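Re: [sokska-users] Cover view crawls after moving library to the network drive

Hi everybody,

I've been reading this thread with great pleasure, and I finally have something to add to it! I spent a good part of March moving my own library onto a shared drive and hit nearly every bump that was described. My answers are mixed in with the quoted message further down, and after that there's a bit on the slide show view, which I think more of you should try.
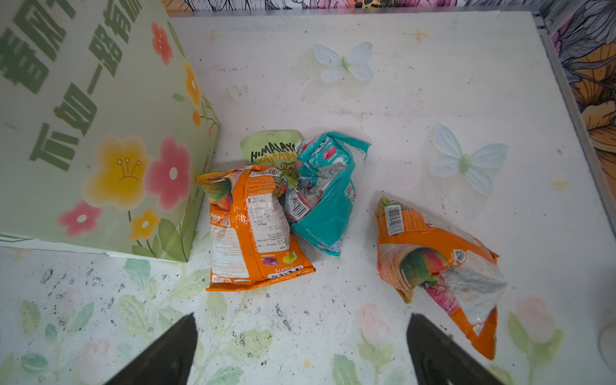
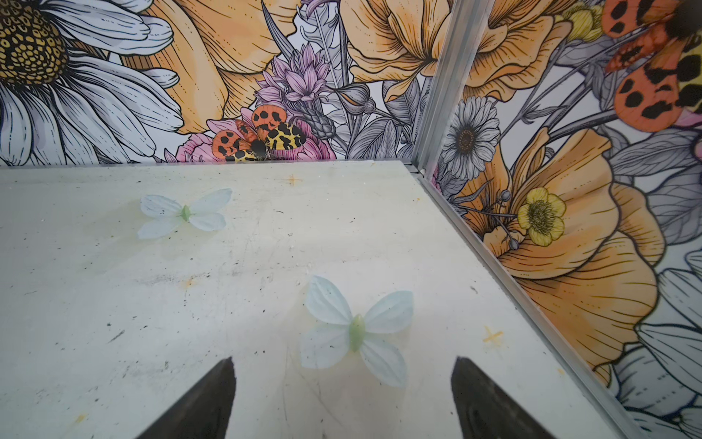
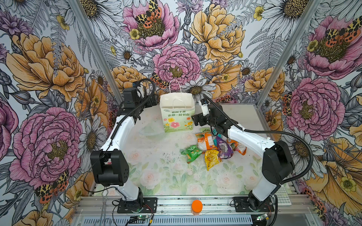
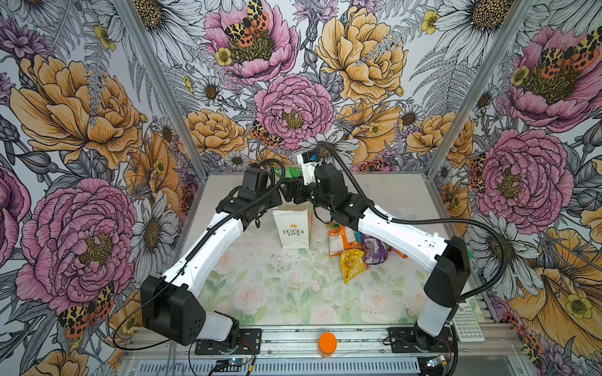 Does Sokska have to rebuild all its thumbnails when the library moves to another drive?

It only has to if the folder path changes from Sokska's point of view. The thumbnails are stored under the full path of each album folder, so a library that used to be on D: and is now on a network share looks brand new to the program. If you map the share to the old drive letter before you open Sokska, it finds every cover where it expects to and the old cache keeps working.

I wish I'd known that before I started. I opened the program first and mapped the drive later, and ended up with two full sets of covers in the cache and a cover view that took its sweet time. Anyway, on to the original message:

> Hello list, I've moved my music and home videos from the PC's own
> disk to a network drive, and now the cover view crawls. It used to
> fill the whole window at once and now the covers pop in one row at
> a time. Playback is fine once a track gets going. Is this the
> network, or is it Sokska?

A bit of both, and the good news is that you can fix the Sokska part in a few minutes. Out of the box it looks inside every folder for a cover each time you scroll past it, even when it already has a thumbnail. On a local disk you never notice. Over the network each of those little checks has to go out and come back, and they pile up fast.

Go to Options, then Library, then Covers, and change "Check for new covers" from "While browsing" to "When scanning". Close the program completely (check the tray, it likes to hide there) and open it again. For me this was the single biggest change of the whole move. I scroll through the entire collection now and the covers are simply there, like they used to be.

The one catch is that a new cover you drop into a folder won't show up until the next scan. You can right-click an album and choose "Refresh cover" if you don't want to wait. I do this a lot and it's quick.

> I have the thumbnail size set to 600 in the options. Would a
> smaller one help? I like the big covers, the TV is across the room.

Oh, keep the big covers, they look wonderful! But try 500. There's a small oddity in how Sokska draws them: with anything over 500 it goes back to the original picture file and shrinks it on the spot, and up to 500 it uses the stored copy. On my TV I can't see any difference between the two from the couch, and the speed is night and day. I went down to 400 for a while on the laptop and that's perfectly nice too, though on a big screen the text on the older jewel case scans starts to get mushy.

After changing the size you do need to clear the cache once, or you'll keep seeing the old ones. The button is on the same Covers page, down at the bottom. Let it rebuild overnight if the library is big. It can be left alone and it picks up where it stopped if the PC goes to sleep.

> Also, some of my albums now show the wrong cover. I've got one
> compilation that shows a scan of the back of the case. It was
> right before the move.

I had this too, and it puzzled me for an entire evening. When there's more than one picture in a folder, Sokska takes folder.jpg first, then cover.jpg, then front.jpg, and if it doesn't find any of those it takes whichever file comes first. On the PC's own disk "first" means alphabetical. On a network drive it means whatever order the drive hands them over in, and that can be the order they were copied.

So look in the folder for that compilation and I'd bet the front scan is called something like scan1.jpg and the back is scan2.jpg. Rename the front to folder.jpg and refresh the cover. If you've got a lot of these, Fludelow does it beautifully. It's the little batch renamer that gets mentioned here every so often, and it has a preview pane, so you see every old name next to its new name before you commit to anything. I fixed 49 albums with it over one cup of coffee. Do run it with the preview on, though! I once turned a folder of vacation pictures into a whole series of folder.jpg with numbers behind it, and it was entirely my own doing.

> Last one. The remote is slow to respond in cover view but fine
> everywhere else. It's a Nordin, the older one with the round pad.

That should clear up with the first fix. The remote commands wait in line behind the drawing of the covers, so when the covers are slow the remote feels slow. I have the same Nordin with the round pad and I love it. If it's still sluggish after you've changed the cover setting, look at the repeat rate in the remote plugin. The default is pretty eager and a press that's a hair too long counts as several. I set mine to "Slow" and it feels much more solid in the hand.

> Thanks in advance. I've been using Sokska for years and this is
> the first thing that ever stumped me, so I'm sure it's something
> simple.

You asked just the right things, and I bet half the list has quietly changed that cover setting by now.

OK, now the slide show view. I'd always ignored it. I thought of Sokska as a music program that happened to put up with photos. Then, when everything was on the shared drive anyway, I pointed it at the photo folder for the heck of it, picked an album to go with it, pressed F9, and sat there for most of an evening. It fades nicely, it pans slowly over the wide ones, and it changes pictures at the quiet spots in the music if you tick "Follow track". I don't know how it finds them and I don't need to know. It's lovely.

Some things I learned along the way, in no special order:

Photos taken in portrait are shown with wide black bars unless you pick the Lamine skin, which fills the sides with a blurred copy of the same picture. I know Lamine has a reputation for being heavy. The current version is much lighter than the one people complained about, and it now remembers the window position, too. Give it another go if you dropped it back then.

If your pictures come up sideways, the rotation tag is being ignored. There's a checkbox for it, but it's under Video and not under Pictures. Please, somebody, move that checkbox.

The slide show reads ahead by one picture. On wireless that's sometimes not enough for large files, and you get a little hitch right in the middle of the fade. In the settings file you can change slideshow_ahead to a higher number. I set mine to four and the hitches went away. There's no box for it in the options, so you have to close Sokska, edit the file, and start it again. If Sokska is open while you edit, it writes its own copy back over yours when it closes (ask me how many times I did that).

Mixed folders work fine. Mine has photos and short video clips from the same trips all jumbled together, and it plays the clips in their place and then carries on with the pictures. The music dips during a clip and comes back up after. You can turn the dip off, but I wouldn't, it's very pleasant.

What doesn't work, at least for me, is playing a photo show on one screen while browsing the library on the other. The moment I click into the library the show pauses. If anyone has found a way around that I'd be thrilled to hear it, as I'd like to leave the show running on the TV while I sort through tags at the desk. I tried running a second copy of Sokska from another folder, and it does start, but they fight over the remote and the wrong one always wins.

And one more question of my own while I'm at it. Has anybody moved the cache itself to the network drive, so that two PCs can share it? The path can be changed, I can see that much, and it would save the laptop from building its own set. But I'm a little nervous about both machines writing to it together. I'd be happy to try it on a copy of my library and report back, if somebody can tell me which file I should keep safe first.

For the original poster: please let us know how it goes with the 500 setting! And if the compilation still shows its back cover after the rename, check for a hidden thumbs file in the same folder. I found those in some of my oldest rips, left over from a different player, and deleting them did no harm at all.

Happy listening, and off to press F9 again,

a very content Sokska user

--
You are receiving this because you are subscribed to sokska-users.
Please trim quoted text when you reply. Attachments are kept in the list archive.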